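Second Shift at the Sorting Bench

At Zarkthorpe, the repair and resale firm that handles returned toys and games for retailers, the sorting bench has long been where new employees begin. Every item that comes back is picked up, turned over, checked and sent on to resale, repair or recycling. In April the company started moving part of that work to robots, and the 60 people in the department have been adjusting their days accordingly.

The change was planned over 9 months with Sanedside, an engineering firm. Bogdan Cieślak, who supervises the bench, asked that his own sorters decide which items the machines would learn first. They chose puzzle cubes, small plastic toys and markers -- the things that pass through their hands most often and tire them soonest.

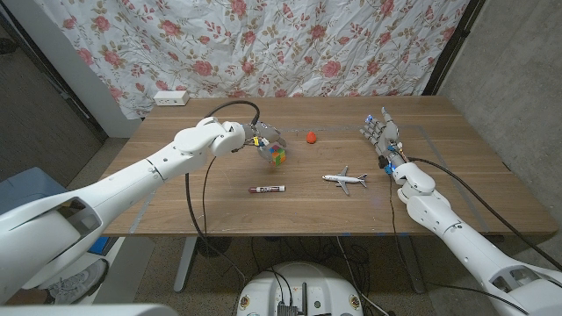
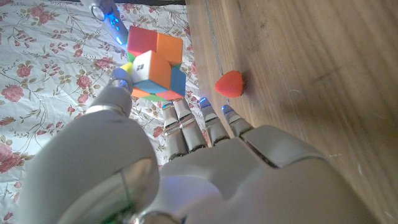

White robot arms and small toys at the training table.

No jobs have been cut, and a written agreement protects current positions through the first year. The work itself is different, however. Five sorters now spend their mornings guiding the arms through each grip and marking the attempts that should be repeated. They receive a higher wage for it, and the company pays for their training.

Opinion in the department remains divided. "I used to know at noon how my day was going by the size of the pile," said Haris Delić, a sorter for eight years. "Now I look at a screen and wait. My wrists feel better, I will say that."

Cieślak shares some of his concern. New employees once learned the products by handling hundreds of them, and he does not yet know how they will gain that knowledge if the easy items go to the machines. For now, every trainee still spends the first weeks sorting by hand. The department will review the arrangement with management before the holiday returns arrive.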